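Glaze notebook, August
Matte green, batch 718

Started from Virág again, the base we have used for the white matte since last winter. Feldspar, whiting, kaolin, silica, a little talc. No changes to the base this time. I only want to know what the copper does in it and how much of the surface comes from the cooling.

Mixed 2000 g dry, enough for the whole series plus a bucket to keep if one of them is worth keeping. Katia Bianchini weighed out the copper carbonate in the small cups and labeled them before I got in, so the morning went faster than usual. Sieved twice through the fine mesh. The talc floated as it always does and needed a good soak before it would go through. Next time put the talc in first and leave it overnight.
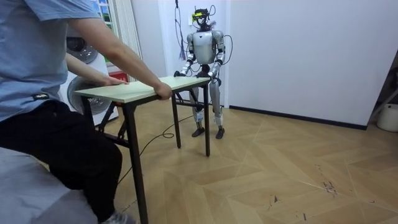
Page last changed: August, 4:40 pm

Tiles are Motano stoneware, the smooth one, rolled and cut at Over and bisque fired there with the rest of their load. 17 tiles in all. A few had a slight bow from drying too fast on one side. I used them anyway and marked them on the back with a B so we don't mistake a pooled glaze for a real difference in melt.

Each tile got one dip over the whole face and a second dip over the top half. I count the dip out loud, slow, and let the first coat lose its shine before the second. On the bowed tiles the slip ran to the middle and I had to tip them to get it off. Wiped the feet with the yellow sponge. Do not use the yellow sponge for anything white until it has been boiled or thrown out.

The bucket was thicker than I like by noon. Added water in small splashes and stirred from the bottom. Tiles from the first row are therefore heavier than the rest, and I have noted that in the tile book next to each one. If the first row comes out darker, suspect thickness before blaming the copper. 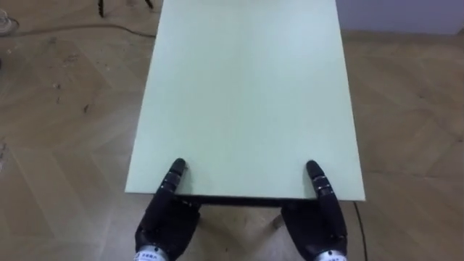 Color is the part we keep arguing over. The shop that ordered the bowls asked for "a quiet green," and so far we have given them a gray one and a blue one. The blue came from the other base, the one with more soda in it, and I should have seen that coming. Katia wanted something to point at instead of another word, so we settled on the folding tabletop: pale mint, matte, with a faint even sheen and slightly brighter where the light falls on the middle. I think the sheen matters as much as the color. A dead dry matte feels like chalk in the hand and picks up metal marks from spoons, and the shop will send those back. So the target is pale, a little cool, and smooth enough that a fork doesn't squeal on it.

Wrote the target on the inside cover of the tile book in those words.

Firing plan. Loaded at Flurnthorpe in the electric kiln, middle shelf for the full series, with spare tiles of the first and last mix on the bottom shelf where it runs cooler. Cone packs front and back. Slow through the early stage because the bisque was stored in the damp room. Short hold at the top, then a controlled cool through the range where the matte forms. Last month we skipped the slow cool to save time and got a glossy surface from the same bucket that gave us a good matte the month before. I don't want to repeat that argument either.

Kiln notes: the lower element is getting tired and the bottom shelf lags. Peephole plug is cracked, still seals. Lid hinge needs oil.

Leftover glaze went in the lidded bucket, marked 718 with the copper amount and both our initials. The empty cups are washed. Rinse water is in the settling pail and must not go down the sink. Two of the cup labels came off in the wash, so go by the writing on the base of the cup.
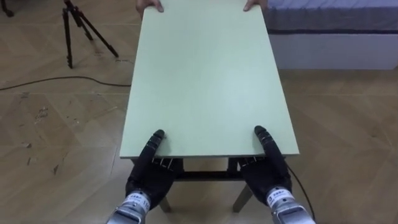 Why not put in more copper if the tiles come out too pale?
Too much copper can leave a matte glaze that doesn't hold onto it well, and food acids will pull it out. It also drifts onto whatever is standing next to it in the kiln. Try a slightly thicker coat first, then a small amount of rutile to warm it, and do the lemon test on anything meant for the table.

For the lemon test we lay a slice on the glazed face, cover it, leave it overnight and compare with the bare side in daylight. Any change in color or shine and the mix is for vases only. It's a rough check and doesn't replace sending a bowl to the lab, so budget for the lab before we promise the shop anything.

To do when the kiln is cool:
Photograph the tiles by the north window, dry, before anyone handles them.
Compare the top half and bottom half of each tile and write down which is closer to the target.
Spoon marks, with the old steel teaspoon.
Pull the bottom shelf spares and keep them separate.
Order whiting. We are down to the last bag and it has a tear in it.

Katia is unloading. I'll be at Over for more tiles and will fill in the results on the next page.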